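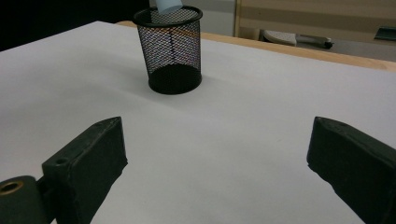
Pinza resbala al levantar el portalápices (proyecto de clase)

Estamos en el taller de robótica del instituto y el proyecto del trimestre es una pinza de mano con dos dedos, que llamamos Clolladora. La prueba consiste en coger un objeto de la mesa, levantarlo y mantenerlo 2 segundos. Usamos el portalápices negro de malla metálica, con una cosa azul clara dentro que sobresale por arriba. Los dedos son bloques negros gruesos, de superficie mate y algo rugosa. Con cajas de cartón va bien, pero la malla se escurre hacia abajo en cuanto subimos. El vaso con lo que lleva dentro pesa 400 gramos. ¿Apretamos más o cambiamos los dedos?

Publicado por Dhanial, 15 oct 2018

Khurram Sethi
Antes de apretar más, mirad a qué altura cogéis. Si agarráis por la mitad, la malla cede y se deforma. Probad cerca del borde de arriba o abajo, en la banda maciza de la base, que son las partes rígidas. También influye que los dedos lleguen paralelos. Si solo tocan con la punta, hay muy poco contacto con un objeto redondo. En mi clase pegamos una lámina de espuma de 2 mm en la cara interior de cada dedo y dejó de resbalar. Haced cinco intentos con cada cambio y apuntadlos, si no luego no se sabe qué lo arregló.

Vendano
más fuerza y ya está

Nurkon
De acuerdo con lo de la espuma. Lo de más fuerza no lo haría, con la malla acabáis doblando el vaso. Otra cosa: vaciadlo y repetid la prueba. Si vacío aguanta, os falta rozamiento para ese peso. Si tampoco aguanta, revisad los tornillos de los dedos, a nosotros se nos aflojaban cada 2 clases.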